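4.2 Acondicionamento em sacos de rede

A literatura de divulgação doméstica repete, quase sem variação, que o saco de rede protege as peças delicadas. A afirmação raramente vem acompanhada de medições. O manual da Haltik recomenda o saco para "todo tecido leve", categoria que não define, e o guia da Hanasen limita-se a dizer que a peça deve entrar dobrada. Nenhum dos dois documentos explica o que acontece à dobra depois de o saco ser fechado, e foi essa omissão que nos levou a incluir a tarefa no protocolo.

Registamos 210 ensaios de acondicionamento, realizados sobre mesa, com uma única peça por saco. Em 32 deles a peça foi colocada já amarrotada, condição que os manuais tratam como erro do utilizador e que nos parece bem mais próxima do uso corrente. A Figura 3 corresponde a essa condição: a peça azul-clara forma um monte irregular na extremidade superior do saco branco, enquanto a parte inferior da rede permanece lisa sobre o tampo.

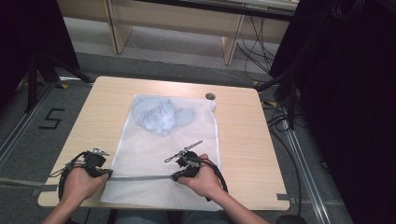 Figura 3. Peça azul-clara amarrotada no interior de um saco de rede branco, sobre tampo de madeira clara.

A distribuição desigual do volume é o ponto que mais nos interessa. A escala de Gauthier atribui a mesma nota a um saco com a peça estendida e a outro com a peça concentrada numa ponta, desde que ambos estejam fechados. Não vemos justificação para isso. Um critério que só verifica o fecho mede a obediência à instrução e pouco diz sobre o estado do tecido.

Convém, porém, não exagerar no sentido contrário. A classificação do volume foi feita por inspeção visual, e em 26 ensaios os dois avaliadores discordaram. O índice Eltis, que alguns colegas nos sugeriram como alternativa, depende do mesmo tipo de juízo e acrescenta-lhe casas decimais. Até haver um ensaio de lavagem com controlo adequado, preferimos tratar o efeito protetor do saco como hipótese.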